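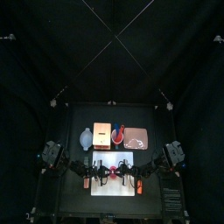 Kandska has extended its Prandport range of tabletop storage and serving goods to 91 articles, with the addition of coasters, lidless boxes and small containers intended for kitchens, cafés and shared tea points. The range is supplied to trade customers from Monday 23 March 2026. Layout work for the extension was carried out on a dark surface, with a nearly square white board with slightly rounded corners as the working area and the storage pieces in a row behind it, among them a light blue-grey oval bowl with two small handles and, next to it, a light wooden box that is taller than it is wide. The same arrangement is recommended to stockists: working area at the front, storage at the back, tallest pieces where they do not block the reach.

The extension follows a review of how small items are kept on counters where several people prepare drinks during the day. The review covered 154 counters in offices, community buildings and small cafés. The most frequent fault recorded was the absence of a fixed place for the cup in use. Cups were set down wherever space allowed, and boxes and tins were moved forward to make room at the back, where they were then out of order.

Prandport addresses this with a fixed place at the centre of the counter, marked by a coaster, and a back row for everything else. The coaster should be slightly wider than the base of the cup. A larger one takes up working space and tends to be used as a tray.
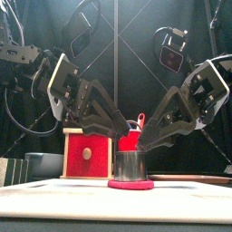

Felt is the material specified for coasters in the red and pink group. It is quiet when a metal cup is set down and does not mark a white tabletop. The same group includes boxes with a felt front panel in a natural-wood frame, so that the front row and the back row can be matched by colour. Felt parts should be brushed dry. They are not suitable for the dishwasher.

"A counter of this kind is usually fitted out one piece at a time, and the sizes do not agree with each other," said Naheed Kazmi, product manager at Kandska. "We started with the cup and its coaster and worked backwards to the wall. The boxes came last."

Stainless steel cups are recommended for use with the felt coasters — short, straight-sided patterns in particular, which are stable and easily lifted from either side. Containers with a handle should be placed with the handle turned outwards. Bowls with two small handles may be placed with the handles front and back where width is limited.

The first delivery consists of 2462 pieces and is held at the Villanueva warehouse. Orders are accepted in mixed cartons. Carriage is included on orders above 400 pieces; smaller orders are charged by weight. Replacement coasters can be ordered separately under the Wostamer label, which Kandska retains for spare parts and refills.

Existing Prandport articles remain available and their order codes are unchanged. The trade list with dimensions and care instructions is available on request from the Kandska sales office, which also handles requests for colour samples.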